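Search Search for posts, people and topics

May 14, 2023

Skomeck Automation Workshop: maintenance notes on the two-armed cell, Kalen building. This thread sets out how the cell is prepared, inspected and returned to service. Staff and visiting trades are asked to read it through before entering the guarded area.

The cell consists of two arms working over a single cloth-covered table. The scheduled service interval is 2000 operating hours. The most recent service was completed on that interval, and the next is planned for July, subject to workload.

Isolation comes first. Both arms are brought to their rest position, the controller is shut down in the normal manner, and the main isolator is locked and tagged. Each person working inside the guarding fits a personal lock. Tags without a legible name will be treated as missing.

Joint inspection follows, starting at the base of the left arm and working out to the wrist. Bolted flanges are checked with a calibrated torque wrench and marked with paint pen. Where an old witness mark no longer lines up, the bolt is replaced. It is not to be retightened and left.

The service sheet has 51 entries. Kieran Daly, who maintains the sheet, has asked that entries be initialled as they are completed and not filled in at the end of the day. Blank entries will be returned to the technician.

Grippers are removed one at a time. Contact surfaces are wiped down with a lint-free cloth and the approved cleaner, then looked over for chips and glazing. Fingers are replaced in matched pairs. The spares are in the grey drawers, second row, under the Radwan part numbers. The older Drukham numbers still appear on a few bags and should be ignored.

Cables receive the closest attention. Last winter's unplanned stoppage was traced to a chafed lead at the right wrist, where the slack had been taken up too tightly after a previous repair. Leads must now be dressed with enough slack for full wrist rotation, and the joint turned by hand through its range before any clamp is tightened.

The table cover is to be laid flat on the working surface with the excess hanging over the front. It is not pinned at the hem. A cover that is torn or has picked up oil should be swapped out, and the soiled one placed in the lidded bin by the door — never on the controller cabinet.

Power is restored by the person who applied the first lock, once all other locks have been removed and the guarded area is confirmed clear. The arms are homed separately, left and then right. An indicator that does not light as set out in the manual is recorded as a fault, even if the arm moves normally.

The check run is carried out with the white pipe frame set on the table. The program takes each arm through its approach positions at reduced speed, up to 108 moves in the full version.

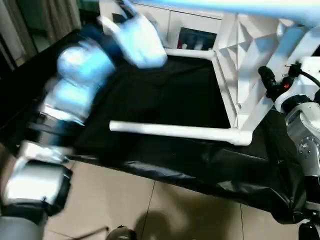
Clearance over the far edge of the table is the point to watch during this run. The left arm passes over it at several stages, and the technician should stand where the gripper and the pipe joints can be seen together. If the motion sounds uneven, stop the run and note the move number shown on the pendant.

Following the check run, the wrist offsets are compared with the values saved before the service. A difference greater than 2 mm on either arm requires recalibration. Smaller differences are entered on the sheet and the cell may be released.

Release to normal use requires a second signature. The workshop asks that supervisors allow time for this on service days — a cell left waiting overnight for a signature must be homed and checked again in the morning.

Floor cables are to be rerouted along the wall side when the new trunking arrives. Until then, please step over them with care and keep trolleys out of the cell. Queries on the procedure may be sent to the workshop desk, marked for the attention of Kieran Daly.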